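Nerkbridge opens its kitchen simulator to small robot teams

20 Jan 2025

The software company Nerkbridge has started to sell Pinatia, a simulated kitchen where customers can test a two-armed robot before they buy any hardware. The license costs 278 dollars per month and includes 331 household objects, from fruit to small figurines.

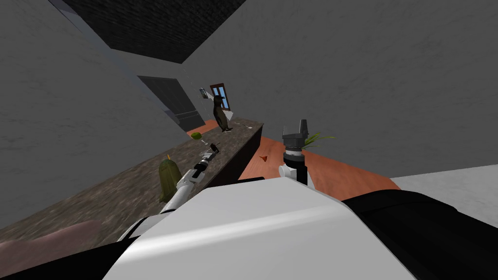

The user controls both arms from a normal desktop computer, and every attempt is saved, so it can be played again later. According to Dinesh Majumder, who leads the product, the first customers asked mostly for more kinds of objects. "They wanted things with strange shapes, which are difficult to hold," he said. The company has also promised an update in February with better contact between fingers and soft materials. 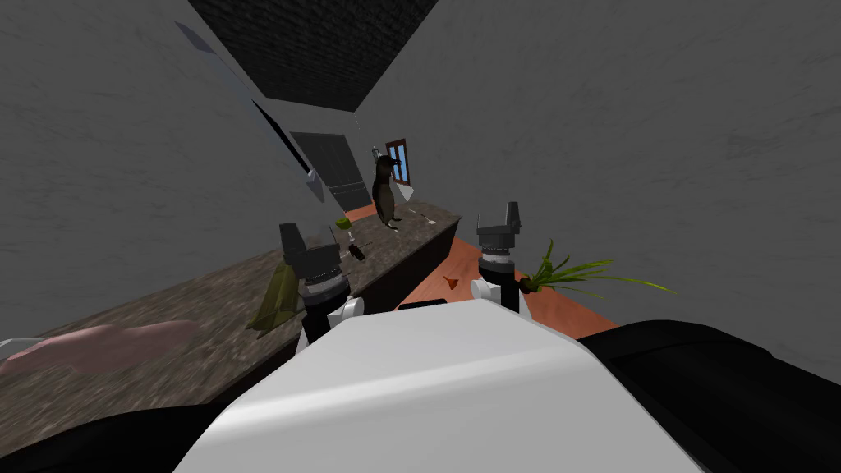 Mitsuko Nishimura tried the service for three weeks at Ustik, a small firm that develops software for grippers. She liked the short setup time, but she found the manual too thin, and two of her longer sessions stopped without an error message. Nerkbridge says it is looking into this problem.

A free version with a limit of 2000 attempts is offered to schools. Orders in Europe are handled by the reseller Esposito.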